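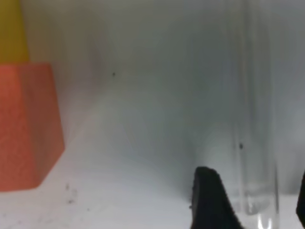
Yellow shape and orange block, side view

Checklist scores don't match the redraft in the Zirico writing module
Posted by fondomham_y4, May 13, 2022

We use the Zirico writing module with Year 4. Pupils write an explanation text in three drafts and tick a checklist after each one. After the third draft, the checklist total on the teacher page still shows the second draft's score. The text itself is the right version. I have tried two browsers and logging out. The class has 150 texts stored since December, and the fault is on all the ones with a redrafted concluding paragraph. Is there a setting for this, or do I have to re-enter the ticks by hand?
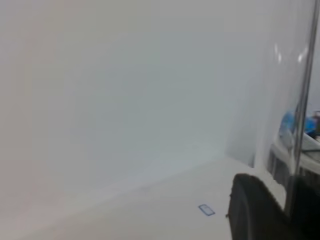
Derer_lit
Check whether the checklist is attached to the draft or to the task. In Zirico those are separate options. If it is attached to the draft, each new draft gets a blank copy, and the teacher page shows the last copy that was submitted. A pupil who ticks the boxes but doesn't press Submit leaves the old total in place. Go to Task, Edit, Checklist, and change "Per draft" to "Per task". Existing ticks are kept. Totals update overnight, so look again the next morning before changing anything else.

If you need separate scores for each draft, leave it on "Per draft" and turn on "Require checklist before hand-in". That only affects work handed in from then on. For the older texts you can open the pupil's copy and submit it from the teacher side, one at a time.

fikre77
had the same thing, ours was the word limit. anything over 3,000 characters and the checklist wouldn't save. shorter endings fixed it

Derer_lit
The limit gives a red warning when you save, so I would expect the original poster to have seen it. Worth ruling out, though. The character count is at the bottom left of the editor.

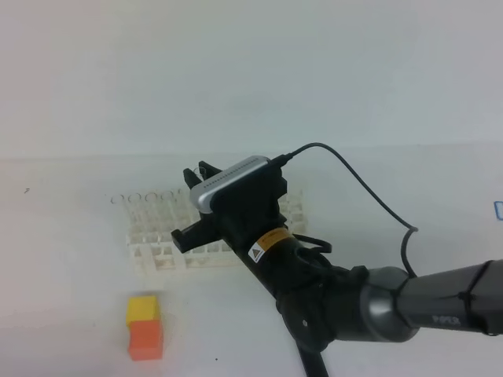 Fikre Primary Help Pages | English Department

fondomham_y4
It was set to "Per draft". Changed it yesterday and the totals are correct this morning, except for one text. That one is 1,714 characters, so it isn't the limit. I opened the pupil's copy and the last two boxes were never ticked. Marking this as solved.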